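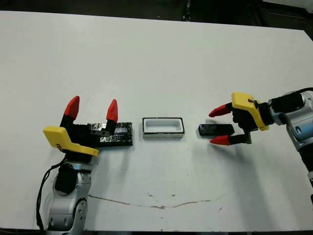
2/5 - Le tri des petits objets

Flatora rappelle à ses adhérents que l'atelier de rangement se poursuit en mai 2021. Chaque participant apporte un téléphone mobile, une boîte et un plateau à rebord.

3/5 - Disposition

Les objets sont alignés sur une table dégagée, le plateau au centre. Le téléphone y est déposé en dernier, écran vers le haut. Les câbles de charge restent dans la boîte.

4/5 - Inscriptions

Les demandes sont reçues par Rosalinda Samonte, bureau 436. Chaque séance accueille huit personnes - les mineurs doivent être accompagnés.

5/5 - Matériel

Des plateaux blancs peuvent être empruntés à l'accueil contre signature. Ils sont à restituer propres, à la fin de la séance.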